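租的房子白墙总是蹭脏，怎么补漆才能看不出来？

发帖：小满不满

各位好，求助一下补墙的事。我租的这套房子全屋白墙，乳胶漆，哑光的，房东说是上一任租客搬走以后刷的，用的什么牌子他自己也记不清了，只记得桶上写着“白”。住了两年，书桌后面那面墙蹭出好几道灰黑印子，椅背顶的位置还磕掉了一小块漆皮，露出里面的腻子，大概指甲盖那么大。

我试过用橡皮擦，浅的能擦掉，深的越擦越亮，侧着光看一片一片发光，比原来还显眼。后来从五金店买了一小罐白色补墙膏，抹上去当时觉得挺好，第二天早上一看，补的那块偏蓝，旁边的墙偏黄，像贴了块膏药。

二月底要退房，押金我很想拿回来。想问三件事：擦亮了的地方还有救吗？颜色对不上怎么办？要不要干脆整面重刷？我从来没刷过墙，手不算笨，工具可以买，就是不想花太多钱。谢谢大家！

Ezequiel Requena

这个我太有发言权了！我搬过六次家，每次退房前都要跟墙打一架，现在居然有点喜欢上这件事了（家里人觉得我不正常）。

先说擦亮的地方。哑光漆表面本来是粗糙的，你用橡皮来回蹭，等于给它抛光，所以会反光。清洁剂救不回来，只能盖一层漆。以后再有印子，拿拧得很干的软布蘸一点点中性洗洁精，轻轻按，别打圈，按完再用清水布按一遍。按不掉就停手，越使劲越糟。

再说颜色。世界上没有“白”这个颜色，只有几百种白！我在Bindthorpe建材市场拿过一本Erix的色卡，光白色那几页我就站着翻了半个钟头，有偏红的，有偏绿的，还有一种单看雪白、往墙上一比像奶茶。你那面墙住了两年，又晒又落灰，就算找到当年那桶漆，新刷上去也会有色差。办法是找柜子后面或者门后不起眼的角落，用刀片轻轻划一圈，揭一块硬币大小的漆皮下来，拿去漆店让他们电脑调色。一定要揭没怎么晒过但也不算太新的地方。我上次调出来的色号尾数是541，到现在还写在工具箱盖子里面，舍不得擦。

磕掉的那块按下面的顺序来：

先把松动的漆皮铲干净，边缘用240目砂纸磨出斜坡，手指摸过去没有台阶感才算好。

刮腻子，薄薄两遍，每遍等干透。第一遍会缩，别想着一次填平。

干了以后换320目砂纸打平，用微湿的布把粉擦掉，再等它干。

刷一层底漆，这步很多人省掉，省掉以后腻子吸漆，那一小块会发乌。

最后上面漆。千万别用刷子！旁边的墙是滚出来的，有细细的橘皮纹，刷子刷出来是一道一道的。买个四寸短毛小滚筒，漆少蘸，在纸板上滚掉多余的，从中间往外滚，到边上的时候手越来越轻，让它自己淡出去。

至于要不要整面重刷：印子只有一两处就补，超过五六处，或者墙正对着窗户，我建议整面刷，从墙角刷到墙角。接缝落在阴角上，神仙也看不出来。一面墙真不费多少漆，我上次买的小桶Bakon哑光，调色费算进去一共123块，刷了两遍还剩小半桶，后来把鞋柜也刷了，好看极了！

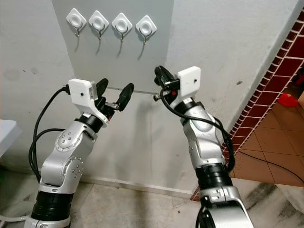 看效果一定要等第二天白天再看，开灯看不准。暖光灯下什么白都是一家人，太阳一出来全露馅。刚刷完湿的时候颜色也会不一样，别慌，别急着补第二遍，至少等四个小时。我第一次就是没忍住，半干的时候又去滚了一下，把底下那层粘起来一大片，只好铲了从头来。

还有，胶带要趁漆没完全干的时候撕，四十五度角慢慢撕，干透了再撕会把边带起来。撕出一条笔直的线那一下，真的特别爽。

加油，你手不笨的话一个周末的下午就够了，刷完记得回来说一声！

老墙皮

直接整面刷，别折腾。补丁再小房东侧着看都能看见。

我去年找人刷的，Rudd那家，三间房连工带料2968，觉得贵。后来自己刷书房，漆加滚筒才花了100出头，效果差不多，就是脖子疼了两天。

小满不满

谢谢两位！我昨晚拿手电筒侧着照了一遍，印子比我以为的多，决定整面刷了。漆皮已经揭了一块装在密封袋里，明天下班去调色。再问一句，踢脚线上沿那条缝里有点旧的玻璃胶，是不是要先抠掉？

Ezequiel Requena

不用全抠，发黑翘起来的那几段抠掉就行，好的留着。玻璃胶上面挂不住漆，所以胶带要贴到把胶也盖住。如果要重新打胶，买丙烯酸的那种，包装上会写“可上漆”，干了以后可以直接滚。调色的时候让店里先点一滴在你那块漆皮上，吹干了再比，不满意就让他们再调！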